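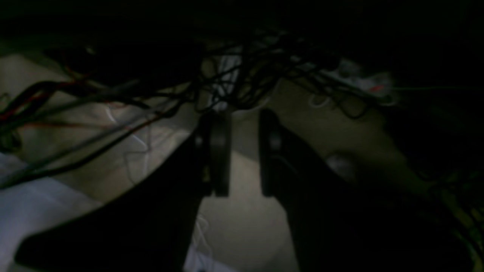 Household Tips for Heritage Travellers: Preparing Your Home and Your Luggage

Participants in the Windance Heritage Program are usually away for 29 days. The following advice has been gathered from past groups and is provided to help members leave their homes in good order and pack sensibly for family visits overseas.

The kitchen

Begin running down the refrigerator a week before departure. Milk, soft cheese, cut fruit and cooked rice should be used or given away. Bread may be sliced and frozen. If the refrigerator is to be switched off, wipe the inside with warm water and a spoonful of baking soda, dry it with a clean cloth and prop the door open with a folded tea towel.

Rice, flour and dried beans should be moved into jars with tight lids. A bay leaf in each jar is a long-standing habit in many of our families, although a good seal matters more. Empty the kitchen garbage on the morning you leave, and pour a cup of water down any drain that is seldom used.

Gifts and keepsakes

Many members carry gifts for relatives they have not met before. Glass jars of jam or honey should be closed firmly, placed in a zippered bag and rolled in a sweater at the centre of the suitcase. Keep chocolate out of the outer pockets. Please check the customs rules of the country you are visiting before packing any food.

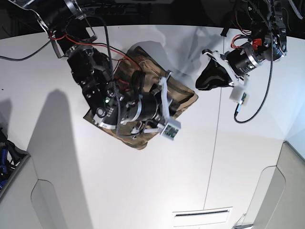
Old photographs travel best flat, between two sheets of stiff cardboard, with plain paper between the prints. Do not use tape or elastic bands. Members are encouraged to make copies and leave the originals at home — relatives will often ask to keep what they are shown. Write names and places in soft pencil on the back of each copy, pressing lightly.

Laundry while away

Participants staying at the Sornitz guest house will have the use of a sink and a clothesline. Dark cottons should be washed separately in cool water. Embroidered blouses and shirts are to be turned inside out, washed by hand at no more than 40 degrees and dried in the shade. Roll them in a towel first to press out the water; wringing will pull the stitching out of shape.

Before you lock the door

Turn off the water to the washing machine and dishwasher. Unplug the kettle, toaster and television. Leave a spare key and a contact number with a neighbour you trust, and have your mail held or collected.

Luggage should be labelled inside and out. The shuttle to the airport departs from the Tovar Street entrance at 5 a.m., and bags are to be closed and ready for loading at that time.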